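December 15, 2023

The undersigned has kept this blog for three years, and in that time it has dealt chiefly with matters of household order. The present entry concerns the settling of a relative's apartment, a task that fell to me in August and has only now been completed. Several readers have written to ask how it was managed. I set out the procedure below for their use.

## The lease and the notice period

My aunt moved to the residence at Workneh in the summer. Her lease required written notice of two full months, delivered by registered mail. I had assumed that a telephone call to the management office would suffice for a tenant of such long standing. It did not. Ms. Francine Marchand, who handles the building's correspondence, was courteous on the point but firm, and the second month's rent was duly paid.

Readers in a similar position are advised to locate the lease first. Ours was in a kitchen drawer, beneath the takeout menus, and the search for it cost us an entire afternoon.

## Papers

Papers were sorted before furniture. My cousin, Dwight Dhillon, objected to this order of business and wished to begin with the sofa. I maintain that the order was correct. Bank statements, tax returns, medical letters and insurance policies were placed in separate folders and labeled by year. Anything bearing an account number and no longer required was shredded.

Two matters caused delay. The first was a small insurance policy that had been paid monthly without anyone in the family being aware of it. The second was a storage unit, rented from Oltico, for which a fee of $129 was still being drawn from my aunt's checking account. The unit contained a folding bed, garden chairs and a great many curtains. It was emptied and the contract closed within the week.

## Furniture and larger items

The larger pieces were offered to family by letter, with a date for reply. I recommend letters for this purpose. A conversation about a sideboard can be remembered in several ways, and ours already had been. Where two persons wished for the same item, my aunt was asked to decide, and her decision was final.

The remaining furniture was collected by Cevico, whose charge was $200 for the load, stairs included. The wardrobe did not fit through the bedroom door and had to be taken apart – it had evidently been built in the room. My cousin had the sofa in the end.

## Small belongings

The small belongings took longer than everything else together. Drawers were emptied one at a time onto the table, and the contents were placed in boxes by kind: sewing things, stationery, hair accessories and bangles, keys, buttons. A box was not closed until my aunt had been consulted by telephone. She had firm views on the buttons. She had none at all on the keys, and a good number of them remain unexplained.

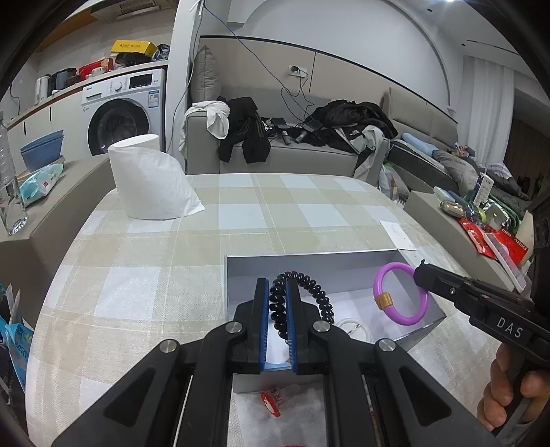

*Hair tie and purple bangle, in the white box.*

It was decided that small items without a clear owner would be held for a period of three months and then given away. My neighbor, Qistina Pasaribu, has offered to take the costume jewelry for the theater group with which she sews, and this offer has been accepted with thanks.

## Outstanding matters

The deposit has been returned, less a deduction for a cracked tile in the bathroom. I have disputed the deduction in writing. Mail continues to arrive at the old address in spite of the forwarding order, and I have requested that the post office look into it.

Correspondence regarding this entry may be left in the comments. Those who asked in August about the descaling of kettles will receive a reply in the new year.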